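Drasitz open day – anyone else go?

plitonfan
Went to the Drasitz open day in December. Queued 17 minutes for a demo that lasted 4. The arm picked up a lemon, thought about it, and put it back. Polite applause.

Bjartur Oddsson
You left before the good part. Upstairs they let visitors try the hand-held gripper, no arm attached. You squeeze, it records, some robot learns your bad habits later.

plitonfan
So I paid for parking to do the robot's chores.

rocha505
Parking was free if you used the back lot. And I disagree about the demo, the Alell arm did fine on round things. It was the folded towels that beat it.

plitonfan
It dropped a lime on my shoe.

rocha505
A lime is nearly round.

Bjartur Oddsson
Anyway, fruit is harder than it looks with two flat fingers. Tangerines are manageable. With a big orange you have to open all the way and come in straight, or you just push it around the plate. I've gained some sympathy for the arm – not a lot.

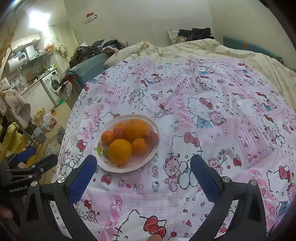
rocha505
Try coming in lower on the big ones, Bjartur. The woman at the Alell table told us to grip below the middle and go slow, and I only lost one all afternoon.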